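Rusatico Ausbildungszentrum
Arbeitsanleitungen für den Barbetrieb

Mahlgrad einstellen und dokumentieren

Die vorliegende Anleitung richtet sich an Mitarbeiterinnen und Mitarbeiter, die eine Espressomühle selbstständig einstellen. Sie setzt voraus, dass Siebträgermaschine und Mühle betriebsbereit sind und die Einweisung am Gerät abgeschlossen ist. Für Filterkaffee gilt ein gesondertes Blatt.

Vorbereitung

Die Maschine ist mit eingesetztem Siebträger vollständig aufzuheizen. Bereitzustellen sind eine Feinwaage, eine Stoppuhr, ein trockenes Tuch und das Mühlenprotokoll. Der Bohnenbehälter soll mindestens zur Hälfte gefüllt sein; bei niedrigem Füllstand verändert sich der Druck auf das Mahlwerk, und die Ergebnisse schwanken.

Vor der ersten Messung werden zwei Portionen gemahlen und verworfen. Im Auswurf verbleibt regelmäßig Mahlgut vom Vortag, das die Messung verfälscht.

Grundeinstellung

Als Ausgangspunkt dient die zuletzt protokollierte Einstellung der jeweiligen Bohne. Liegt keine vor, ist die Mühle auf Stufe 9 zu stellen. Die Dosis beträgt im Doppelsieb 20 Gramm. Sie bleibt während des gesamten Vorgangs unverändert. Wer Dosis und Mahlgrad gleichzeitig anpasst, kann die Wirkung der einzelnen Änderung nicht mehr zuordnen.

Das Kaffeemehl wird gleichmäßig verteilt und waagerecht angedrückt. Anschließend ist der Siebträger ohne Verzögerung einzuspannen und der Bezug zu starten. Die Zeitmessung beginnt mit dem Einschalten der Pumpe und endet, sobald das doppelte Gewicht der Dosis in der Tasse erreicht ist.
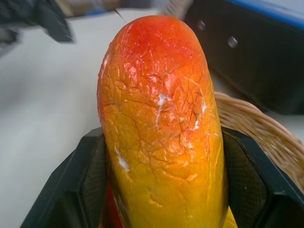 Milside, im Juli

Die Abschnitte zur Korrektur und zum Protokoll wurden von Sang-wook Byun, Fachbereich Barpraxis, überarbeitet und ersetzen die bisherige Fassung.

Korrektur

Läuft der Espresso zu schnell und schmeckt er sauer oder dünn, ist feiner zu mahlen. Läuft er zu langsam und schmeckt er bitter oder trocken, ist gröber zu mahlen. Verstellt wird stets bei laufendem Mahlwerk und höchstens um eine halbe Stufe. Nach jeder Änderung ist eine Portion zu verwerfen, bevor erneut gemessen wird.

Bleibt die Bezugszeit trotz mehrerer Korrekturen unregelmäßig, liegt die Ursache häufig nicht am Mahlgrad. Zu prüfen sind in diesem Fall:

die Verteilung des Kaffeemehls im Sieb
der Zustand der Brühgruppendichtung
Rückstände am Duschsieb
der Sitz der oberen Mahlscheibe — nur bei gezogenem Netzstecker

Verkostet wird jeder Bezug, auch wenn die Zeit im Zielbereich liegt. Die Bezugszeit ist ein Hilfswert. Maßgeblich für die Freigabe bleibt der Geschmack.

Protokoll

Einzutragen sind Bohne, Röstcharge, Stufe, Dosis, Getränkegewicht und Bezugszeit sowie ein kurzer Vermerk zum Geschmack. Für die Mühlen der Baureihe Trirnow ist das Formular 2066 zu verwenden, für alle übrigen Geräte das Formular 67. Einträge sind mit Kürzel zu versehen. Nachträgliche Änderungen werden gestrichen und neu geschrieben — Überschreiben ist nicht zulässig.

Beim Wechsel der Röstcharge ist die Einstellung vollständig zu wiederholen, auch wenn die Sorte gleich bleibt. Im laufenden Betrieb genügt eine Kontrollmessung je Schicht.

Ausgefüllte Formulare werden am Schichtende bei der Barleitung abgegeben.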